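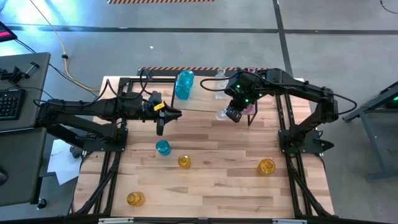 *Butcher block, with staggered strips in tan, beige and brown.*

# Open day at the Wallin mill, Grusley

I have wanted to get inside the Wallin mill ever since I bought one of their cutting boards at a yard sale and couldn't stop turning it over to look at the underside. They open the doors once a year, in May, and this time I finally got organized and went. If you like wood even a little bit, go. Bring closed shoes, because they will turn you away in sandals (it happened to a couple ahead of me in line, who drove back into town and came back in matching rubber boots, so it can be done).

## Getting there

Grusley is a 40-minute bus ride from the train station, the last part of it along the Ernuner, which was running high and brown and very loud. The bus drops you at the bridge and you walk up from there. You smell the mill well before you see it. I had expected pine for some reason, something sharp, and what I got was sweeter than that, a bit like toast. It's the maple in the kilns, I was told later, and once you know that you can pick it out all over town.

Tickets are free but you have to pick a time slot. I had the 10 o'clock, and I'd recommend it. By noon the line went down past the loading dock and the cinnamon rolls were gone.

## The yard

The tour starts outside with the logs. I could have stayed here all morning! They had maple, beech, a little cherry and a pile of walnut off to one side under its own roof, and the guide had everybody put a hand on the cut ends to feel the difference in the grain. The ends are painted with wax when they come in. I'd always assumed the colored ends you see on lumber were some kind of grading code, and sometimes they are, but the wax is there so the wood doesn't dry out faster at the ends than in the middle and split.

There's a sprinkler going over the beech stack all summer long. It seems like the wrong thing to do to wood you're about to dry, and a kid in our group said so, loudly. The answer is that beech stains and goes off quickly if it's left warm and half dry, so they keep it soaking until the saw is ready for it.

A lot of the logs come down from farm woodlots in the upper valley, often just a truckload at a time. The mill keeps a chalkboard by the gate with the name of each farm and what came in. I liked that board a lot. It's been rained on and rewritten so often that the older names show through underneath.

## The saw

We watched the headsaw from a walkway behind a mesh screen, with ear protection on. The log rolls onto the carriage, gets clamped, and then slides past the blade, and a slab peels away like you're slicing bread. Then back, over a little, and again. The sawyer decides after each cut whether to keep going or turn the log, and I tried guessing along and was wrong almost every time.

What I did start to see by the end was why they turn it. Boards from the outside of the log are wide and clean with those big cathedral shapes in the grain. As you get in toward the heart the grain straightens out, the knots show up, and the boards get more stable. For butcher block they like the straight stuff, and they can use narrow pieces that a furniture shop wouldn't want, so a log goes a long way here.

The floor shakes under you the whole time. I felt it in my knees until lunch.

## Drying

Fresh boards are stacked outside with thin sticks between the layers so air can get through, and they sit for months before they ever see a kiln. Then they go in for 12 days. We got to stand in a kiln that had been shut down and emptied for the open day, which was still warm as a bakery, with black fans along the ceiling and drips of dark sap on the walls.

This is where I learned the fact I've been telling everyone since. After the kiln, the wood has to rest. They move it into a plain closed room next to the shop and leave it there, doing nothing, so the moisture evens out between the outside of the board and the middle. Skip it and the block looks perfect on the day it's sold and cups like a potato chip the first winter. There is a row of cupped boards on the wall in that room, kept as a warning, and they are really something. One is bent far enough that you could rock a baby in it.

## Gluing up

My favorite part, and the reason I came. The boards get ripped into strips, the knots and bad spots are cut out, and what's left is a heap of pieces in all different lengths. Then they get laid out on a long bench, end to end and side by side, with the joints staggered so that no two line up next to each other. It's the same idea as brickwork. If the joints landed in a row you'd have a weak line straight across the top.

I asked if they sort by color, and the answer is no, with one exception. They shuffle. If you pull strips in order off the stack you get a pale patch here and a brown patch there, and the eye goes right to it. So whoever is laying out will grab from several bins and then step back and squint. We were allowed to try it on a practice panel, and I was so pleased with mine until I stepped back and found I'd made a clear diagonal stripe from corner to corner. The exception is special orders, where a customer wants everything pale or everything dark, and those take a good bit longer.

Glue goes on with a roller, the strips are tipped up on edge, and the whole panel goes into a clamp rack that looks like a giant waffle iron. They had us come back at the end to see ours come out. There was a line of little glue beads along every seam, which is what you want. A dry seam means a starved joint.

After that it's planing and sanding. The sander was roped off for the day, but they passed around squares sanded to different grits and asked us to put them in order with our eyes closed. Harder than it sounds! I mixed up the two finest ones, and so did most people.

## Oil

The finishing room is small and quiet, and it's the nicest smelling place I've been in all year. Wallin uses an oil and wax blend called Lekirano that they mix in the back, and there was a tray of raw maple blocks and a stack of rags for anyone who wanted to have a go. You wipe it on and the grain jumps out at you, just like that. A block that looked like plain cardboard suddenly has little flecks and ripples in it. I did three. I would have done more but there were children waiting.

Some care advice I wrote down on the back of my ticket:

- Oil both sides, even the side that never gets used.
- Thin coats. Wipe off whatever hasn't soaked in before you go to bed.
- Salt and half a lemon for onion smell.
- Never leave it standing in water, and dry it on its edge.
- If a drop of water stops beading up, it's time for more oil.

I've been guilty of every one of these, the standing water most of all.

## The shop and lunch

The seconds table is out by the dock, and it gets picked over fast. A second can be a small knot, a filled crack or a strip that someone decided was too dark. I got an offcut board for 12 dollars and I can't find what's wrong with it. Full countertops start well above that, obviously, and I did stand in front of one for a while doing math. They also sell bags of shavings for chicken coops, and kindling tied up in string.

Lunch was in the old stable across the road: bean soup, rye bread, pickles, and a rhubarb cake that I went back for. The tables in there are the mill's own, made from the first batch after the fire, and they've had 60 years of elbows on them. They're dark and a bit wavy now, and soft at the edges where people lean. I found mine had someone's initials in it, sanded over and still readable.

On a side wall there's a display of pressed leaves and seeds from the woodlots. The mill gives away 1,000 seedlings at the open day, mostly maple with some cherry, and you can take one home if you have a place to put it. I live in an apartment. I took one anyway, a cherry, and it rode back on my lap on the bus with a wet paper towel around the roots. My sister has a yard, and she has been informed.

## If you go

- Book the first slot you can get. The gluing bench is much less crowded before 11.
- Cash for the seconds table, cards are fine in the stable.
- The walkway over the saw has steep metal stairs. There's a ground-level window on the far side for anyone who'd like to skip them, and the view of the carriage is good from there too.
- Ear protection is handed out, including small sizes.
- The last bus back leaves Grusley bridge at 5:40. The path along the Ernuner is a pretty walk while you wait, though it was muddy past the second gate and I turned around there.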